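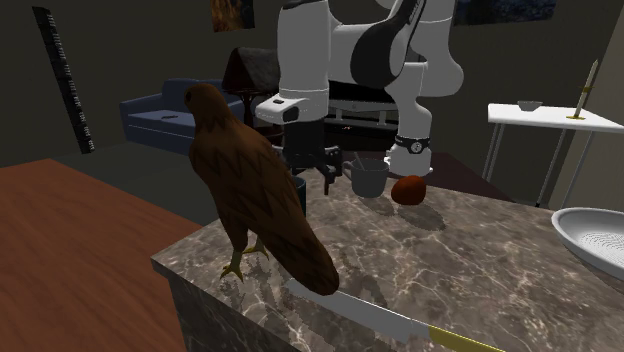 Brendan Ó Néill
Recipe editor, Litmont
Speaker notes, 27 April 2019

Writing a recipe someone else can cook from

Start with the onion soup. Read the old version out loud, all of it, including "cook until done." Wait a moment. Ask who would feel safe making it for guests.

That recipe came to us from Vaughn Dunleavy, who has made the soup every winter since he was in college. He makes it well. When he wrote it down he left out the lid, the size of the pot and the fact that he stirs it for most of an hour. He didn't know he was leaving anything out. Most of my job is phoning people like Vaughn and asking dull questions.

Ingredients first. List them in the order they get used. If butter is used twice, say "divided" and give both amounts in the method. "One cup walnuts, chopped" and "one cup chopped walnuts" are different amounts, and readers do notice. (Pass the two measuring cups around here. Get them back before the break.)

Can sizes: give the weight. "A can of tomatoes" meant three different things in the last Litmont collection and we got letters.

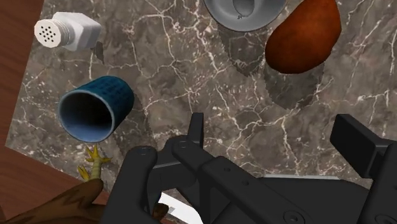

Seasoning is where most home recipes go vague. "Salt to taste" is fine at the end of a soup. It is no help with raw meatballs or bread dough, where the cook can't taste and adjust. Give a measured amount for those, and name the kind of salt, as a teaspoon of coarse salt weighs less than a teaspoon of fine. I also cut "a few shakes" whenever I see it. A white shaker like the one lying on the marble, with a cluster of small holes in a domed cap, won't give the same few shakes as the one in your kitchen. Write a quarter teaspoon and let people go up from there.

Times and signs. Always give both. "Bake 27 minutes" alone fails in a slow oven. "Bake until golden" alone leaves a new cook standing at the oven door. Write "27 minutes, until the edges are brown and the center springs back." If the two disagree, the cook should trust the sign, and you should say so once at the front of the book.

Next, the Papadopoulos lemon cake. Show the first draft, then the printed one. The method went from one long paragraph to 7 steps – same cake, same amounts. The only thing we added was when to turn on the oven. It used to be in the last line.

A step should hold one job, or two that happen together. Start it with the verb. If something has to rest overnight, put that under the title, before the ingredients.

Testing. Hand the recipe to someone who has never seen you make the dish, then stay out of the kitchen. Ask them to write on the page as they go. Don't answer questions by text message. Every question is a line you need to fix.

If there is time: headnotes. Keep them short. Where the dish comes from, what it goes with, one warning if there is one. Cut the weather.

Handout is the two-page checklist. Drafts for the next collection are due to me by the end of May, typed, one recipe to a page, with a phone number on each.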